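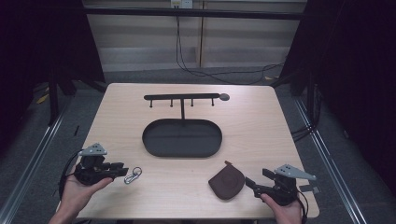
Slide 1. A small metal stand with pegs and a tray, a key ring and a leather pouch.

Speaker notes: Lost Property and the Front Desk
Ustar Housing Trust, residents' services briefing
July 4, 2023

Opening

Good morning, and thank you for attending. The subject of this session is the handling of lost keys and other small belongings in our shared buildings. The revised procedure applies to all sites managed by the Trust, including Menzies Court and the two Ondum blocks.

Last year the front desks logged 3,929 items. Keys made up the largest group by a wide margin, followed by gloves, umbrellas and bank cards. A good many of these were returned on the same day. The remainder stayed in drawers, in some cases for months, and several desks were unable to say who had handed them in.

(Pause. Ask the room which desks still use the paper book.)

Slide 2. Receiving an item

When an item is handed in, the desk officer writes the entry while the finder is still present. The entry gives the place where the item was found, the time, and the finder's apartment number if the finder is willing to give it. The finder is not required to give a name.

Keys receive a plain numbered tag. The tag must never carry an address or apartment number, even when the officer recognizes the key. This rule was in the old handbook as well, but it was placed in an appendix and was not widely read. It now appears on the first page.

Wallets and pouches are opened by two members of staff together. Any cash is counted, recorded and sealed in an envelope, and both staff members sign across the flap.

Slide 3. Storage

Each desk will have one locked cabinet. Open bowls and trays on the counter are to be removed by the end of November. We recognize that residents like them — they are convenient, and at Menzies Court the bowl has been there longer than most of the staff — but an open bowl allows anyone in the lobby to take a key.

Cabinets have been ordered from Grorkell and will be delivered to the larger sites first. Until a cabinet arrives, please use the locked drawer beneath the desk.

Slide 4. Returning an item

A resident who claims a key should describe it before it is shown. The shape of the head, the color of any fob and the number of keys on the ring are usually enough. If there is doubt, the officer may walk with the resident to the door and try the key there. The resident then signs the log.

Unclaimed keys are held for 20 weeks and then destroyed. Bank cards are reported to the issuing bank on the day they are received. Identity documents go to the local police station and are not kept overnight.

(If time is short, skip to slide 5.)

Slide 5. Advice for residents

A notice will be placed in each lobby. It asks residents to keep keys in one fixed place at home, to leave a spare with someone they trust, and to report a lost building key promptly so that the lock can be changed if necessary. The charge for a replacement key is unchanged.

Questions

Expect a question on bicycles. They are covered by a separate policy, and copies are on the table by the door. Questions on the cost of changing locks should be sent in writing to the residents' services office.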